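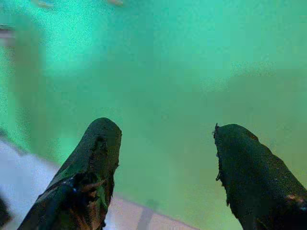
The Saturday tour at Tinel starts at ten, or it does if you have found the right door. I had found the door of the tile warehouse next to it and spent a pleasant few minutes being shown grout by a man who assumed I was a customer. By the time I had been handed back across the yard, the rest of the group had signed the book, eaten the good biscuits and moved on to the bench.

Tinel looks after robot arms for people who own them and would like to stop worrying about them. The firm has a unit on the Lesville road and an open day in April. Most open days in this line of work show you a new machine doing something it has plainly rehearsed. This one shows you an old one being looked after, and I would drive further for that.

Our guide was Randi Holmgren, who runs the upkeep side and has the manner of a vet with a full waiting room. She had a pair of arms to show us, which the staff call the Lodhi cell after the street where the firm used to be. They work over a green surface, picking up small household things and putting them down again, and a small camera rides at the wrist of each so that somebody can see what the fingers are up to. It has been going long enough for the fingers to look like the elbows of a schoolmaster's jacket.

The fingers were what we had come for, it emerged. I had been hoping for motors. Randi Holmgren let us know fairly early on that the motors were dull, that they had been dull for years and that she intended to keep them that way. The part that wears is the soft black covering on the fingers. It rubs against the work, it rubs against the table when somebody has set the height a hair too low, and sooner or later an edge lifts. After that it goes the way of wallpaper beside a toddler's cot.

She keeps a notebook of this, a real one with a spine. A covering gets looked at every 400 picks and is meant to be changed at 3,000, whatever it looks like. I asked whether that was always done. She said it was always written down. The oldest page I was allowed to see recorded a covering that gave up after 559, with the single word "keys" beside it in capitals.

Keys, I learned, are the thing that sorts out a tired finger. A key lies flat, it has next to no height, and the ring at the end swings off in whatever direction you would least like. To get hold of one the fingers have to come right down to the surface and close along it, so any loose edge is the first thing to touch. A finger in good order closes on the blade and lifts. A ragged one pushes the key along in front of it like a man looking for his glasses in the dark. 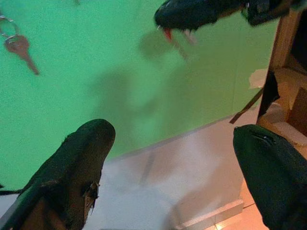

The other trouble is light. Pushpa Tiwari, who does the cameras, gave us a long and rather good talk about shadows, delivered mostly to a boy of nine or ten because he was the only one of us asking sensible questions. An arm hanging over a plain surface throws a soft grey shape that moves when the arm moves, and with a second arm at work there are two of them to think about. You can shift the lamps until the shapes are faint. You can't get rid of them, and she has stopped trying. What she does insist on is wiping the camera covers before every run, with the proper cloth. There is a proper cloth. It lives on a hook, and the hook has a label, and from the way she looked at her colleagues I gathered the label was recent.

Then came changing a covering, which we were allowed to watch from behind a strip of tape on the floor. This was done on a spare finger clamped to the bench. The old covering is slit down the back and peeled off, and whatever is stuck underneath gets scraped away with a plastic blade. Metal is forbidden. The bare finger is wiped, left alone for as long as it takes to drink a tea, and wrapped again from the tip downwards. The join goes on the outside where it won't meet anything. Randi Holmgren does one in eleven minutes. The apprentice takes twenty-five and was made to tell us so himself, poor lad.

A woman near me asked why they didn't use something tougher. They had, for a while: a harder sleeve from Flillard that looked lovely and never frayed. It also couldn't hold a teaspoon. The leftovers are in a drawer, and Randi Holmgren opened the drawer to show us and closed it again without further comment.

We finished at the checking routine, which is a printed sheet in a plastic wallet. Open the fingers fully. Close them on nothing, slowly, and see whether the tips meet. Look at both inner faces. Run a thumb down each one (power off, she said, and looked round until every one of us had nodded). Then write down what you found, even if you found nothing, and sign it. I noticed that the sheet leaves one line for "condition" and half a page for "remarks".

Practical matters, for anyone thinking of going. The tour is free, it lasts 55 minutes and there is nowhere to sit. Parking is shared with the tile people, who are very nice about it. Wear something warm, as the big door stays open for most of the morning. The biscuits are gone by quarter past ten. The next one is in the autumn and you book by ringing the office, where the phone is answered by Pushpa Tiwari if she isn't up a ladder moving a lamp.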